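Workshop notebook, Brornbridge bench
March 26, 2026
2 min read

Dye lot problem on the Floltov wool again. Started a new set of test skeins this morning to find out if it's the mordant or the water. Same recipe as the September batch: 200 g of fiber per pot, alum at the usual percentage, madder from the open Trika sack. Skeins labeled with knotted cotton tape, one knot for tap water, two for the rain barrel.

Tap water pot came up to temperature faster than I wanted. Turned it down and held it at about 125 F for the first stretch, then let it climb slowly. Rain barrel pot stayed on the small burner the whole time. Stirred both by hand, no lifting the wool clear of the bath.

Color out of the pots, before rinsing: tap water is the brick red we're used to. Rain barrel is more orange and a little flat. The Mercado order was matched to the brick red, so the barrel is out for that job whatever else we decide.

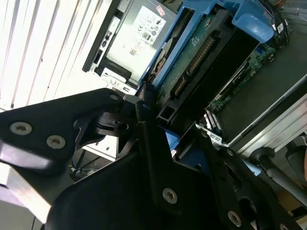 Records are the other half of this. The September notes were on the old desktop and never got copied to paper, so I don't have the soak time for that batch, only the weights. With a desktop there's a chassis to open up and a drive to get at, so I'll try that before giving the notes up for lost. Until then I'm working from memory, which says overnight. From now on soak time goes in this book, in pencil, same day.

Rinse: 3 changes of water each, the last one clear for the tap skeins. Barrel skeins still bleeding slightly at the third. Hung on the back rail, away from the window.

To do:
- pH strips on both water sources, we're nearly out, order more
- repeat the barrel pot with a pinch of chalk
- cut 2 short lengths from each skein for the light test, cover half with card
- weigh what's left in the Trika sack before promising Mercado a second lot

Leave the exhaust bath in the big pot. I want to try a pale skein in it tomorrow.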